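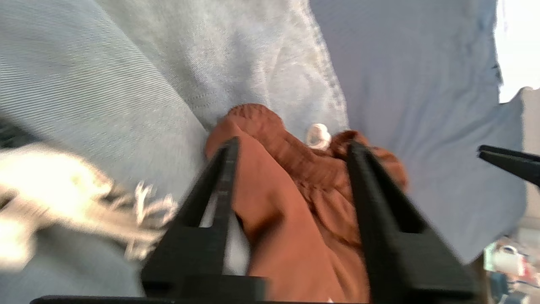

Grasp selection keeps picking the wrong point on soft stuff and I'm out of ideas. Two arm setup, wrist cam on each, planner is Rokex with the stock cloth segmentation. I want it to grab garments by an edge or a seam so the second arm can regrasp. What it does is go for the middle of the blob every time, like the brown piece with the gathered band between the fingers, lying on pale blue fabric. Band is a nice textured feature, you'd think the scorer would love it. Nope, centroid wins. Ran 255 grasps over the weekend with logging on, same story.

Tried so far: raised edge_weight, lowered the depth smoothing, retrained the mask on 17 of our own clips. Mask looks fine to me. Is the score being overwritten somewhere downstream??

Posted December 26, 2021 by Dean Parsons
Filed under: Manipulation > Grasp planning > Deformables

mottram_fan

Had this. The collision check reranks after the scorer. Anything where the other arm's fingers are inside the keepout gets pushed down the list, and edge grasps are usually the ones closest to arm two. So middle of the pile wins by default. Your second gripper is already poking in from the right in that shot, so I'd look there first.

Turn on the candidate dump and compare the order before and after the check. If the edge grasps are at the top before and gone after, that's your answer. Then either park arm two further out until arm one has closed, or shrink the keepout. I park it. Costs a bit of cycle time, fewer surprises.

Also check how many candidates you sample. Default in my build was 1699 and on a big cluttered pile hardly any land on a hem. I went to 3000 and it helped more than any of the weights did.

bulow_k

are you sure edge_weight even gets read? in the older config it had to sit under scorer: and not at top level, it just ignores it silently otherwise. set it to something stupid and see if anything changes

gripitrip

Just use Petano, it does cloth out of the box. Never had to tune anything. No idea about regrasp tho, I only do towels.

Contact us | Copyright 2021 | Back to top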